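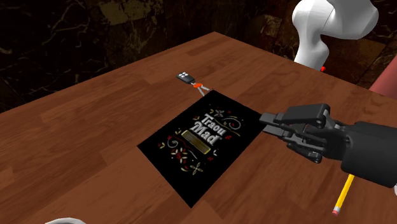
Henthorpe Tabletop Demonstration

The Henthorpe Tabletop Demonstration is a public showing of simulated robot manipulation held each October at the Chatzigeorgiou Laboratory in Zistport. It forms part of the laboratory's open day and takes its name from the Henthorpe Room, the ground-floor teaching space where it is given. The demonstration is run entirely in a rendered environment and shown to visitors on a wall screen, with the control software displayed on a second screen beside it. It is maintained by the laboratory's manipulation group, headed by Ifigeneia Petridis.

Background

The laboratory's early open days consisted of a corridor tour and a printed poster display. Visitors could look into the robot hall through a window but could not see a task being set up, and the safety rules for the hall limited each viewing to a few minutes. The manipulation group proposed a simulated session as an alternative that could be restarted at will and observed from any camera position.

The first version used a gray floor and untextured blocks. Petridis replaced it the following year with a furnished room on the grounds that lighting, wood grain and reflections affect the vision software, and that visitors should see the same images the software receives.

Software

The demonstration runs on Nurora, a simulation package written at the laboratory. Nurora combines a rigid-body physics solver with a renderer and a scene editor. Scenes are stored as text files listing each object, its pose, its mass and its friction values. The library supplied with the open day version holds 107 object models, most of them household and office items.

The contact solver and the renderer run at separate rates. During the public session the physics can be slowed or paused from the operator's desk, and finger contacts can be drawn as colored arrows on the control screen. The arrows are normally left off for the first run and switched on for the second.

Room and objects

The standard scene is a room with dark, marble-patterned walls and a large wooden table. A white robot arm is placed by the table. Objects are drawn from the library and laid out before each run, and the operator may change the camera between runs or during a pause.

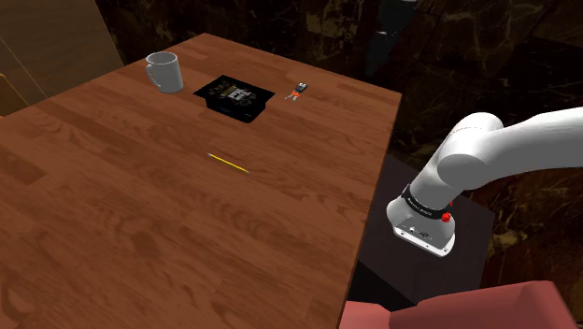
The simulated table with a mug, a circuit board in a tray, keys and a pencil. The white arm has no gripper attached.

Objects are chosen for differences in shape and handling. A mug has a handle and an open rim, either of which can serve as a grasp point. A pencil is narrow and may roll. Keys are modeled as several linked bodies, which makes their resting pose hard to predict after they have been moved. Flat items, such as a black booklet with the title "Traou Mad" on its cover, offer little height for the fingers and are usually approached at a corner or edge.

Circuit boards are handled in a tray. The software treats board and tray as separate bodies, so that a tilted tray can cause the board to slide.

Hands

Nurora allows an arm to be loaded with or without an end tool. The open day program generally includes a dark gray hand with several jointed fingers. Each finger is controlled through its own set of joint targets, and the wrist housing is included in collision checks. Clearance under the wrist is a common source of failed plans when other objects lie close to the target, as the planner rejects any path in which the housing touches them.

Program

The session lasts 38 minutes and is given three times in the afternoon. It is divided into an introduction, a set of approach and grasp runs, and a question period. Six visitors per session are invited to the operator's desk to place an object with a mouse before a run. Placement is restricted to the tabletop. An object set down so that it overlaps another is returned to its last valid position.

Runs that end in a dropped or missed object are not repeated unless a visitor asks. The operator instead opens the log and reads out the step at which the plan was abandoned. Petridis has described this part of the session as "the most useful ten minutes we have with the public," and it has been lengthened twice at the expense of the introduction.

A separate session for school groups is held on the Tuesday before the open day. It uses the same scene files but omits the log reading.

Limitations

Friction values in the object library are estimates for most items, and soft materials are not modeled. Upholstered furniture in the room is treated as rigid. Paper objects do not bend, and a booklet behaves as a single thin slab. The laboratory lists these points on a sheet handed out at the door — together with the known faults of the current release — and states that success in the simulated room should not be read as a measure of performance on a physical arm.

See also

Nurora scene format
Chatzigeorgiou Laboratory
Grasp planning
Rigid-body simulation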